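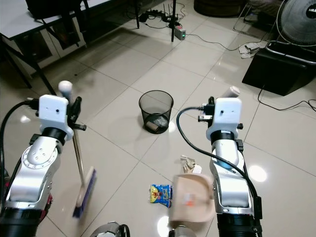

Figure 3. Robot-side view of the floor-cleaning station, with the broom in the left gripper, the dustpan between the two arms and the wire-mesh wastebasket ahead.

Home Articles Issues Authors About

Search this journal Enter keyword Go

August
Dayana Ocampo, Nnamdi Eze, Notburga Ruchti

4. The Open-Day Demonstration

4.1 Setting and visitors

The demonstration formed part of the August open day at the Plovedholm laboratory. Registration was handled by the Sturen education office, which divided the 321 registered visitors into groups of no more than 16. Each group spent 20 minutes at the floor-cleaning station before moving on to the other rooms. Most visitors were residents of the district, and many came with school-age children. A smaller number worked in building services and had asked in advance to see a task close to their own work.

The floor-cleaning task was selected after discussion with the partner team at Prukau. Two other tasks, folding towels and sorting cutlery, had been shown at an earlier event, where visitors at the back of the group reported that they could not follow what the grippers were doing. Sweeping takes place over a larger area and uses tools that every visitor has handled. It also places both arms in use at the same time, a condition that was central to our study of how people judge shared work between two hands.

4.2 Station layout

The station was set up directly on the tiled floor of the laboratory, with the wastebasket placed in the open area in front of the arms (Figure 3). Litter consisted of ordinary items such as a snack wrapper and crumpled paper. The tiles are glossy and reflect the ceiling lights. Ketsara Rattanakul, who prepared the station, considered covering them with a mat, but the mat changed the way the bristles moved and was removed before the first group arrived. The furniture and equipment normally kept in the room stayed there during the visits.

Each arm carries a camera at the wrist. Visitors stood behind a line of tape on the far side of the room, and the view from the robot side was shown on a wall screen above them. Several groups paid more attention to the screen than to the arms. We return to this point in Section 5.

4.3 Procedure

Every session followed the same order. The host introduced the laboratory and stated the task in one sentence: the litter was to be swept into the dustpan and emptied into the wastebasket. Visitors were then asked to write down, on a card, which step they expected to be the most difficult. The arms were operated by Aníbal Sánchez from an adjoining room for the first run. In the second run, the sweeping motion was carried out by the trained policy, and the operator took control only for emptying the dustpan. Visitors were told which run was which after both had ended – a choice that some hosts found uncomfortable, and that was reviewed with the Cárdenas ethics office beforehand.

A run was stopped if a visitor crossed the tape, if the broom left the gripper, or if 300 seconds had passed. Hosts were instructed not to comment on a run while it was in progress. After the second run, the cards were collected and the remaining time was given to questions.

4.4 Observations from the sessions

Before the first run, visitors most often wrote that picking up or holding the broom would be the hardest step. After the second run, many revised this view in conversation and named the meeting point between bristles and dustpan instead. Light paper tended to slide along the raised rim of the dustpan, and visitors responded to this audibly. Children in particular gave advice to the arms, usually to tilt the dustpan or to sweep more slowly. The advice was often correct, and two of the suggestions were later tried in the laboratory.

Visitors from building services asked a different set of questions. They wished to know how the arms would deal with wet floors, with cables, and with items that should not be thrown away. The hosts answered that none of these cases had been trained. One supervisor remarked that a new member of her staff would be shown the cables first and the broom second. This comment was recorded by Notburga Ruchti and was used in preparing the interview guide described in Section 5.2.

The written cards have clear limits as data. Groups could hear one another in the corridor, and later groups may have been influenced by what earlier visitors said on their way out. Hosts also differed in how firmly they kept to the script. For these reasons, the cards are treated in this paper as background to the interviews, and no statistical comparison between groups is reported.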